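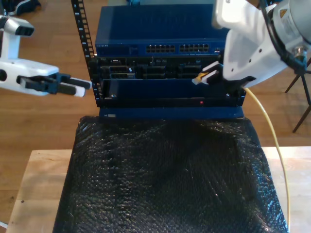

Compact rack with the switch fitted at the top, standing on a bundle in black bubble wrap.

Setting up a small rack on a wooden table
Jutdale bench notes, updated September 2021

These steps cover fitting out a compact rack at table height and looking after the tabletop while you do it. 

What you need
Bubble wrap and tape
Screwdriver and a set of hex keys
M6 rack screws and square-hole nuts
Hook-and-loop cable ties (a bag of 50 will last)
A soft cloth

1. Pad the table
Wrap something flat and firm in bubble wrap and tape the ends underneath. It needs to be wide enough to carry the rack without rocking. Press down on each corner in turn. If one side sinks, unwrap it and start over – more tape will not fix it.

2. Read the rail
Mounting rails have a column of square holes with unit numbers next to them. Write down which number each piece will go at before you put in any nuts. Put the heavy pieces low. We like the switch at the top, where the ports are easy to reach and a patch cord can drop down the side.

3. Fit from the bottom up
Start all the screws on a panel by hand, then tighten them a little at a time. If the last hole doesn't line up, back the others off half a turn and try again. Leave patch cords off until every panel is in.

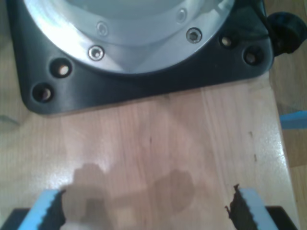

Black base plate with round mounting holes outside the metal ring.

4. Check any base plate on the same table
Use the holes in the outer plate for fixing it to the table. Leave the screws in the metal ring alone, as they belong to the housing.

Set the plate down where you want it and look through each hole for bare wood. Mark through the holes with a pencil, lift the plate away, and check what is under the tabletop before drilling. Keep the plate far enough in that a knob or cable on its edge won't get knocked by people walking past. Our table is 166 cm long and we still ran short of room on the right-hand side.

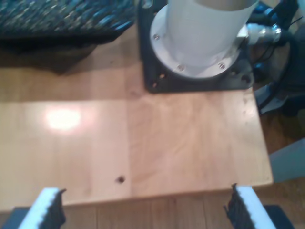

Base on a black mounting plate, cables trailing right.

5. Route the cables
Bring cables away from a base toward the nearest edge of the board and let them hang in an easy loop. Don't pull them tight over the edge. Support a metal connector with one hand while you turn the barrel with the other, and stop when it is snug.

Tie the bundle loosely, then slide the tie along until the loops sit the way you want. Keep network cords in a separate bundle from power.

6. Clean up the wood
Glossy boards show every scratch under a bench lamp. Wipe off drilling dust with the soft cloth, along the grain. Old screw holes can stay open if they are out of the way – we left ours alone until March, then plugged the ones that kept collecting crumbs.

Check the rack screws again after a week of use and tighten any that have worked loose.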